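Blue tape and a pink bowl

31 July 2021

I've finally sorted out my table for the veg drawings, and I'm so pleased with it! Two strips of blue tape, one crossing the other, and suddenly I know where everything goes. The pale pink bowl gets one of the big sections, with two long vegetables in it side by side (pink against that olive-grey top - lovely). I've got 14 drawings to finish by August, so I'm keeping the tape down until they're done.
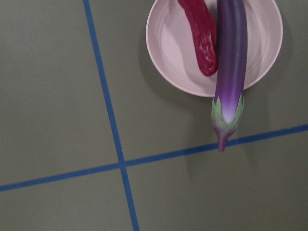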